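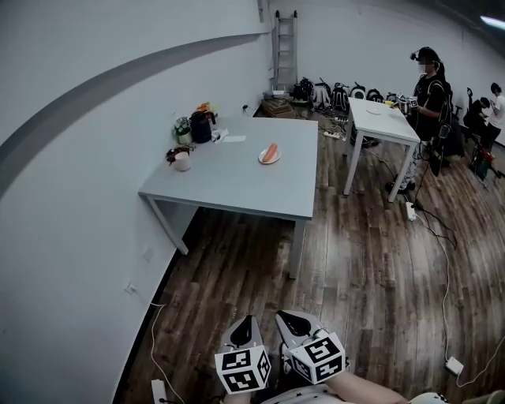

About Allotport

Allotport teaches people to lay and clear a small table. We started in Potness in September with two tables and a stack of plates, and we still teach in plain rooms with ordinary furniture.

We should say early that we don't believe in most of what gets sold under the heading of home organization. We have read the books. We have bought the dividers, the risers and the little bamboo trays, and most of them ended up as one more thing to move before dinner. A table gets crowded when things are put down on it and left. No tray has ever fixed that, and we doubt the next one will.

What we teach

The basic course is called Won. The name came from an early student and we never found a better one. It covers the small table: where the plate goes, what can live along the back edge (a plant, a pot, a folded cloth) and what has to leave before anyone sits down. Students set the table, eat something small from it, clear it and set it again. It sounds thin for a course. We thought so too, and we cut it twice before deciding that the repetition was the part worth paying for.

The second course, Brarnus, is for shared kitchens and break rooms, where the cup on the corner belongs to somebody who went home an hour ago. We make smaller claims for this one. Getting one person to clear a table is a habit. Getting an office to do it is closer to politics, and we have seen good setups fall apart within a week.

What it costs and what you get

Won is 52 dollars a session, paid as you go. There is no membership. You don't get a certificate either, as we can't think who would ask to see it. Bags go along the wall, and please bring your own cup if you care what you drink from.

We have taught 691 sessions so far. We are sometimes asked for a success rate and we don't publish one. People who stop coming may have learned what they wanted or may have given up – we have no way to tell the two apart, and we are suspicious of schools that say they can.

Who we are not for

If you want a whole house sorted in a weekend, hire somebody. If you want your table to look like a magazine, we will probably annoy you. We don't arrange things by color and we have no opinion on napkin rings.

Booking

Sessions are booked one at a time, at the front desk or by mail. If you're unsure, sit in on one first. Watching is free.

Page last updated Sunday, December 1, 2024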